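Traffic Court Seeks Fewer Missed Dates Through Plain-Language Notices

14 shares | 3 comments

The traffic division of the Fonditz municipal court will complete its change to a new form of citation notice in May, the presiding clerk of the division said in an interview at the courthouse on Fustolska Street.

The clerk, who has held the post through two revisions of the local traffic code, described the old notice as a document written for lawyers and mailed to drivers. It ran to both sides of a sheet, and the date by which a person had to respond stood in the fourth paragraph.

"A driver who wished to comply had to search for the instruction," the clerk said. "We received calls every morning from people holding the notice in their hands and asking what it required of them."

The division reviewed 1288 citations in which the driver had missed the first response date. In 61 percent of those files the driver later paid in full, usually with a late charge added. The clerk said this finding shaped the work that followed.

"These were people who meant to pay," the clerk said. "They had misread the date, or they believed that a court appearance was required and put the matter off. The late charge in our court is $40, and for many households that is a week of gas."

The new notice places the response date, the amount due and the three available choices on the first page. A driver may pay, request a hearing or ask for a payment plan. The wording was tested at the Zaditz branch library, where visitors were asked to read a draft and state what they would do next. Two drafts were withdrawn after these sessions. The word "adjudication" was removed from the second.

Asked whether simpler notices might lead more drivers to contest their citations, the clerk said the division expected a modest increase and had added an afternoon session, beginning at 1:30 p.m., to hear them.

"A hearing is a right - it is printed on the notice for that reason," the clerk said. "If more people use it, the calendar must make room."

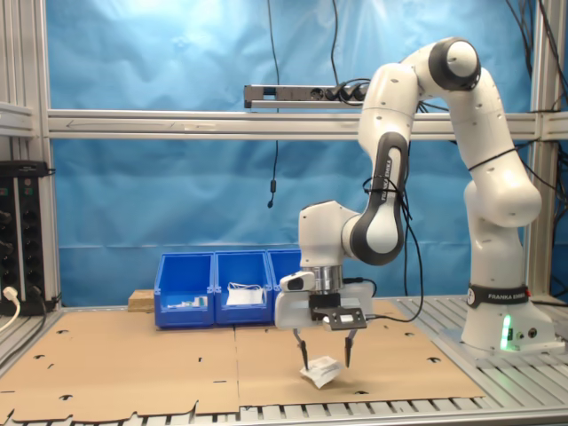 Vol. 12, No. 5 | Page 7

The clerk was more cautious on the matter of fines themselves. Base amounts are set by ordinance, and the division has no power to lower them. A judge may reduce a fine at a hearing where the driver shows hardship, but the clerk noted that such requests must be supported by papers, and that many drivers arrive without them. The second page of the new notice lists what to bring.

Printing is being handled under the court's existing contract with Chowdary, which supplied over 2000 copies for the first mailing. Notices already issued in the old form remain valid, and drivers who hold one should follow the date shown on it.

"The law has not changed," the clerk said. "The duty to answer a citation is the same as it was. We have tried to state it in words that a person can read at the kitchen table."

The division will review its records again once the new form has been in use for a full year.

Related items
Parking Appeals Counter Moves to Ground Floor
How to Request a Payment Plan
Zaditz Branch Library Extends Evening Hours
School Zone Limits: Questions From Residents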